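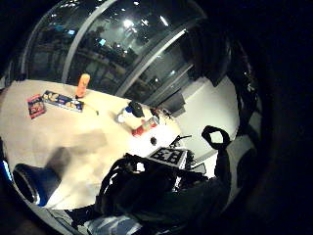 Can a lawyer from another country sign my lease papers for me?

Asked by Nurmi, 24 April 2018

Hello everybody. I rent a small shop in Diltcombe and the landlord wants to renew the lease for 5 years. I will be abroad with my family until October and I cannot come back for signing. My cousin is a lawyer, but she is admitted only in our home country. She says she can sign for me if I give her a power of attorney. The landlord's agent says he must have "a proper attorney." Who is right? I have already paid 710 for the first draft of the lease and I do not want to pay for it again.

2 answers

Callum Tindall

I think you are mixing two things, and the agent maybe also. I had the same confusion when I came here, because in my language these are two different words.

An attorney at law is a person who has a license to give legal advice and to go to court. An attorney-in-fact is any adult whom you name in a power of attorney. This second person does not need to be a lawyer. So your cousin can sign as your attorney-in-fact, if the document is made correctly. What she should not do is advise you on the lease under the law of this place, or write to the landlord as if she were your lawyer here. For that she would need to be admitted here.

Please check these points before you send anything:

The power of attorney should say clearly that it covers signing a lease, and give the address of the shop. A general text is sometimes refused.

If you sign it abroad, ask which form they accept. Usually it is a notary, and in many countries also an apostille. For me this took 16 days, so do not leave it to the last week.

Ask the agent to write in an email what he means by "proper." Mine changed his mind after I asked for it in writing.

About the 710, I cannot say. It depends on what you agreed with the person who made the draft. If only the signature part changes, I would not expect a new full fee.

I am not a lawyer, I only work as a clerk in an office where we see such papers.

Roy Staniforth

Just get a local one. We used Moder for our unit and it was done in 2 meetings.

Comment from Nurmi: Thank you both. The agent now says that a power of attorney is fine, but it must be the original and not a scan. I will ask at the notary on Monday.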